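Table Setting and Food Handling Assistant (part-time, fixed term)

Genow – Test Kitchen and Tabletop Group
Reference: 181
Reports to: Suha Kassab, Setup Supervisor

Genow is hiring one assistant to prepare and reset tabletop arrangements of fruit and dinnerware for the Fika series. The position is 20 hours per week, starting in January. The contract may be extended once.

Duties

Lay out fruit and plates according to a printed placement sheet.
Return each item to its start position between runs and record the time of the reset.
Check fruit at the start of each shift. Remove any piece that is bruised, split or leaking and enter the replacement in the stock log.
Wash and dry plates by hand. Chipped plates are withdrawn and labeled.
Wipe the table surface after each block of runs and smooth the covering where it has shifted.
Receive the produce delivery on Thursday and store it by type and ripeness.

Requirements

Experience in food preparation, catering, retail produce or a similar job.
Ability to follow written instructions exactly and to report any departure from them.
Ability to stand for long periods and lift 50 pounds.
Basic spreadsheet skills. The stock log and the reset log are both kept in Sovon; training is given.
A food handler card is preferred. Applicants without one must obtain it during the first month.

Applicants with severe allergies to raw fruit or fruit skins should contact the supervisor before applying.

Work area

The work is done standing, at a wide table with a matte brown surface. Fruit and a plate are set out on the right side. Closed, flat shoes are required, and cables on the floor must not be stepped on or moved.
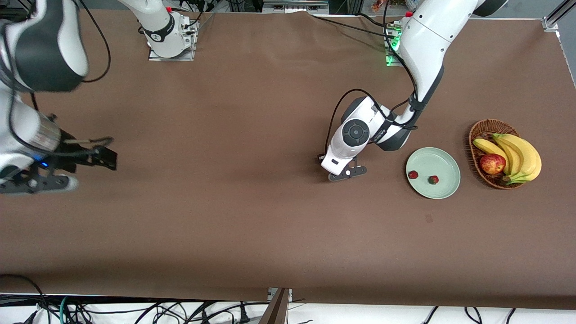 Hours and pay

Shifts run in the morning or the afternoon and are assigned two weeks ahead. Pay is hourly and is stated in the offer letter. Breaks are paid. Parking is available in the Geagea lot – a permit is issued on the first day.

How to apply

Send a resume and a short cover letter to Suha Kassab, quoting reference 181. List any shifts you cannot work. Selected applicants will be asked to complete a paid trial consisting of 5 resets from a placement sheet. Applications without a reference number will not be processed.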